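Gerov Link Protocol

The Gerov Link Protocol (GLP) is an open messaging standard that lets a satellite modem and a ship's router share news about the state of the link. It was drafted by Zinhle Steyn and Angus Mudgway, and it is admired for doing a great deal with very little - the whole specification fits on 29 pages!
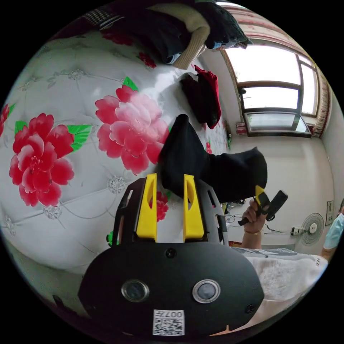 Message types

GLP has just four message types: hello, status, warning and goodbye. Each is a single line of plain text, so an engineer can read the traffic by eye. A status line goes out every 5 seconds and carries signal strength, current beam and expected time to the next beam change. That last field is the clever part, as the router can slow large transfers before the link dips.

Versions

Version 2 added six optional fields, among them rain fade and modem temperature. Older equipment simply skips them, and mixed fleets run happily together.

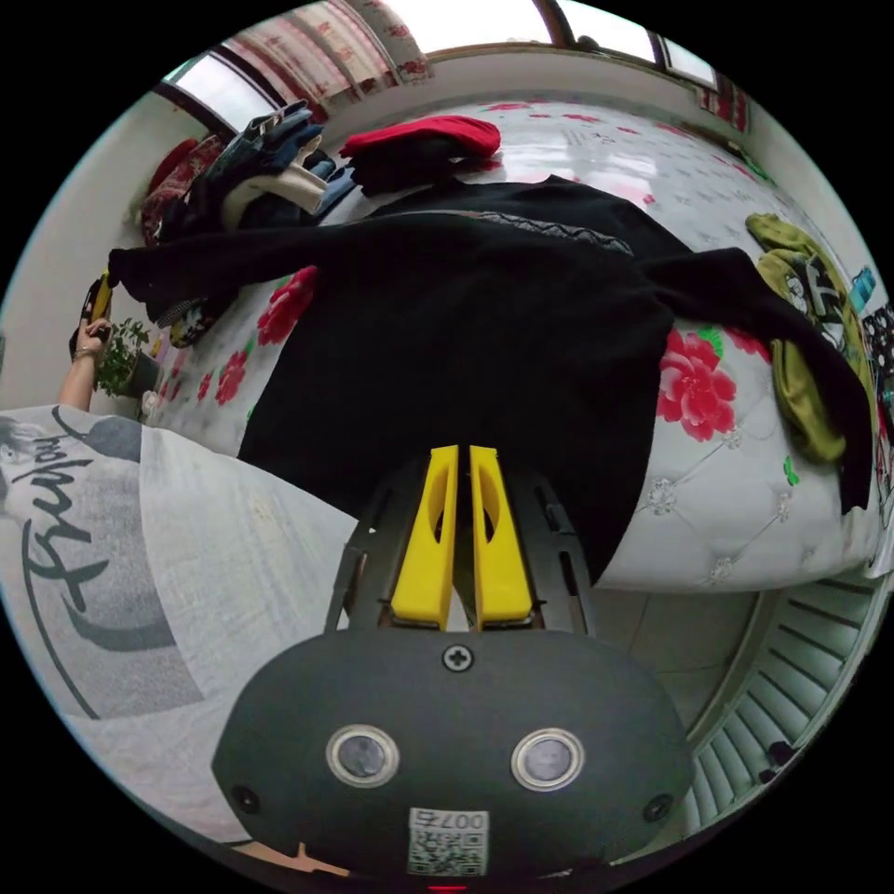

Implementations

Humaris modems were the first to support GLP, followed by Plondov routers. The Wijesinghe library, written in C, is free to use and remains a lovely place to start reading.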